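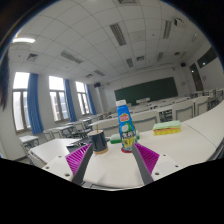

Handheld gripper capture - what do you reject on?

jerwood_bench
Posted Thursday 9:40
Trying to get our written rules into shape before the next batch. Site is Honddale, classroom space, tabletop pick and place. Plan is 900 demos at 70 per shift. Current draft:

1. Target object in view and unobstructed at start.
2. Both fingers visible and open at start.
3. No change to the room between episodes in a block.
4. Any fingertip contact before the close command = reject.

Rule 4 is costing us. Last block we threw out 115 episodes on it. Looking for what others do.

kestutis_m
Posted Thursday 10:12
Rule 4 is too strict for clutter. With a cup and a tall bottle that close together you will brush one while going for the other. We reject only if the non-target moves more than 3 cm or tips. Light contact gets a tag and stays in.

wilville_qa
Posted Thursday 10:31
Disagree. A distance threshold needs someone to judge distance through a fisheye lens, and the error near the rim is bigger than the tolerance. Two reviewers at our place gave different answers on the same clips. Binary rules are the ones that survive review.

kestutis_m
Posted Thursday 10:50
Then use tip / no tip. That is binary. Zero contact teaches the policy to approach from wherever the operator had the most room, and you find that out at deployment.

jerwood_bench
Posted Thursday 11:05
Tip / no tip I could live with. What about soft targets? Sponges compress, so "contact" is a range.

sveinb_fork
Posted Thursday 13:22
We run the Sveinbjörnsson checklist, which splits by object class. Rigid upright: tip is a reject. Soft or stacked: reject if the stack separates before the grasp. Write the class on the session sheet before recording. Do not let reviewers assign it afterward.

Also your rule 3 is unworkable in a room with windows. Daylight moves all day. Ours says furniture and ceiling lights fixed, curtains noted at block start.

wilville_qa
Posted Thursday 13:47
Agree on curtains. Still against keeping tagged contact episodes in the main set. Put them in a separate split and let training decide.

jerwood_bench
Posted Thursday 14:15
Separate split is fine, storage is cheap. Revised rule 4: tip or stack separation = reject, other early contact = tagged, own split. Rule 3 changed to sveinb's wording. Will rerun the 115 against it - the raw files are still on the drive.

kestutis_m
Posted Thursday 14:20
Post the recovery rate when you have it.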